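Section 3: Sizing and siting your Wadetti home solar kit

Read this section before you open the battery box. Most of the complaints we get about small solar kits come down to somebody believing the number on the packaging, so this section spends a fair amount of time on numbers and why you should doubt them, including ours.

3.1 Before you start

You will need:
The inverter unit, still in its bag
The short and long panel leads
A tape measure
A compass, or a phone that has one
Two of your electricity bills, one from winter and one from summer
A pencil and paper

You do not need the Vikell monitoring app at this stage. It will ask you to create an account and will then show you an estimate of your savings. We would leave that estimate alone until the panels have been up through a November.

3.2 Work out what you use

1. Find the yearly consumption figure on your bills, in kWh. If your supplier gives only a monthly figure, add up twelve months. Do not multiply a summer month by twelve.

2. Check whether the figure is a real reading or an estimate. Estimated readings are usually marked with an E. If yours are estimated, read the meter yourself on a Wednesday and again the following Wednesday, and use that.

3. Write down the things you would want to keep running if the mains went off. Be strict. A fridge, a few lights and a phone charger are reasonable. An electric shower is not, whatever the salesman said.

4. Add up the wattage of the things on that list. The rating plate is normally on the back or underneath.

Note: Rating plates show the most an appliance can draw under normal use. Motors take more for a moment as they start. Allow for this, or the inverter will trip every time the fridge comes on.

Worked figures: the test house used for this guide has a yearly consumption of 2452 kWh. It belongs to Remedios Pacheco, who kept her own meter book throughout and did not take our display's word for anything. Her list of essential items came to 324 W. We suggest you keep a book too. A display made by the people who sold you the panels is not an independent witness, and that applies to this kit as much as to any other.

3.3 What the panel rating means

The rated output of a panel is measured in a laboratory, with bright, steady light and a cool panel. Your roof is not a laboratory. You will see the rated figure rarely and briefly, if at all.

Output falls with:
Heat (a hot, still afternoon is worse than a bright, breezy one)
Dust, pollen and bird mess
A poor angle
Any shade, even a thin strip of it

The last of these is the one people argue with. On the standard Wadetti kit the panels are wired in series, so shade on one panel can drag down the others. The Starata add-on is sold as a cure for this. It helps if one panel is shaded for part of the day. It will do very little for a roof that sits behind a line of trees, and we would not buy it for that.

3.4 Choose the position

1. Stand where the panels will go at about the middle of the day. Use the compass to find south (north, if you live in the southern hemisphere).

2. Look for anything that could throw a shadow: chimneys, aerials, a neighbour's extension. Remember that the winter sun is much lower. A chimney that seems harmless in June can cover half a panel later in the year.

3. Repeat the check early in the morning and again late in the afternoon. Draw the shadows on your paper with the time beside each one.

4. Set the tilt frame to 30 degrees. This is a compromise. If your roof already has a slope and faces roughly the right way, follow the roof and leave the tilt frame in its box.

5. Measure the run from the panels to the inverter. Keep it as short as you can. Long leads waste power, and thin long leads waste more.

CAUTION: Panels produce voltage whenever there is light on them. You cannot switch them off. Keep them covered with a thick cloth until every lead is connected, and do not join or separate a connector while the system is running.

CAUTION: Do not go on the roof alone or in wind. If you have no scaffold, pay somebody who has. Roof fixings and mains connection must meet your local rules, and in many places the mains side has to be done by a registered electrician.

3.5 Choose the place for the battery

1. Pick somewhere dry, shaded and away from frost. A utility room or an indoor cupboard with vents is usually fine. A loft is usually not, because of the summer heat.

2. Leave a clear gap on all sides as marked on the battery label.

3. Fix the wall bracket to masonry. Plasterboard will not hold it.

4. Do not put anything on top of the battery, and keep it out of reach of cooking steam and splashes if it has to go near a kitchen.

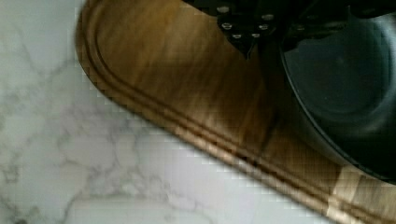 3.6 Check the promised savings

1. Take the yearly output figure from your quotation and ask how it was worked out. If the answer does not mention your shadows, hand over your drawing from 3.4 and ask again.

2. Ask how much of that output you are expected to use yourself. Power you export is often paid at a far lower rate than the power you buy.

3. Look for an assumed yearly rise in electricity prices. A steep one makes any kit look like a bargain. Ask for the sum with no rise at all.

4. Ask what the battery is expected to hold at the end of its warranty, and get the answer in writing.

Ainhoa Zabala at the Peñalver service desk will check a quotation against your shadow drawing. Send both together, with your kit number on each sheet. She cannot tell you what electricity will cost in future, and neither can anyone else.

When you have finished this section, go to Section 4, Fitting the rails. Keep your paper, as the measurement from 3.4, step 5, is needed again there.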